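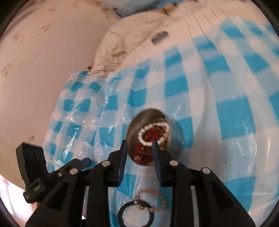 House rules for hand-held grippers: a chat with the person who wrote them

I'd expected a thick binder. What I got at Grustlow was one printed sheet, taped up by the door, and a very talkative author who runs collection sessions for the Vustach project (and didn't want a name in print).

"Rule one is fingertips," I was told before I'd even sat down. "Look at the pads before every session. If the ridges are worn, swap them!"

Rule two covers small stuff, like bead bracelets and a metal container to put them in. "Don't tidy the cloth first. Wrinkles stay. Shiny plastic stays too, glare and all."

I asked if that made life harder. "Oh, sure! We threw out 648 clips last January, mostly for rushing. So now there's a speed rule, and a break every 20 minutes, and people grumble about the break more than anything."

My favorite is the one on hands: fingers stay on the grip until the clip ends, even if a bracelet rolls away. "You want to grab it so badly," the author laughed. "Leave it. Finish, log the miss, start over."

The next version is due on a Thursday, and it has a new line about labeling misses.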